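Went to the open day at Halon, the robotics lab out past Wurnum. Short thread.

The building is bigger than it looks from the road. 220 people signed up and they let us in by groups, so expect a line at the door.

First stop was a talk on the Bundo project, which is about teaching robots kitchen and grocery tasks. 69 slides. Good talk, too many slides.

After that we went to the demo floor. People there work with a pair of hand-held grippers at a table, on ordinary household stuff -- a glass jar, a milk carton, a white plastic package with cartoon vegetables on it.

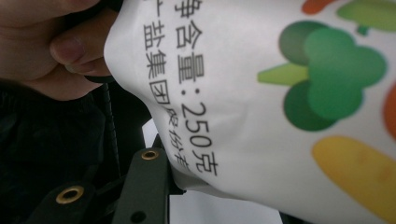
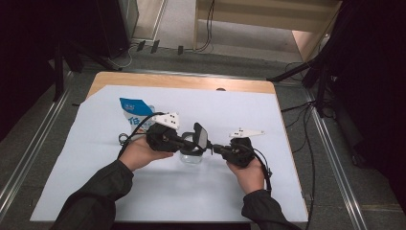
First: the 250-gram package at the gripper. Second: both grippers over the table, with the jar and the milk carton.

The package is the one I'd worry about. A jar keeps its shape. A plastic package folds wherever you take hold of it, and I asked how they deal with that. The answer was a lot of practice and a lot of recordings.

They told us a new person gets 5 days of training before their recordings count. I would have guessed one.

Visitors could try a gripper at a side table. It was heavier than I expected and my wrist noticed -- fun though.

Parking is in the Egan lot, 80 spaces, and it fills early. Next open day is in May. I plan to go again.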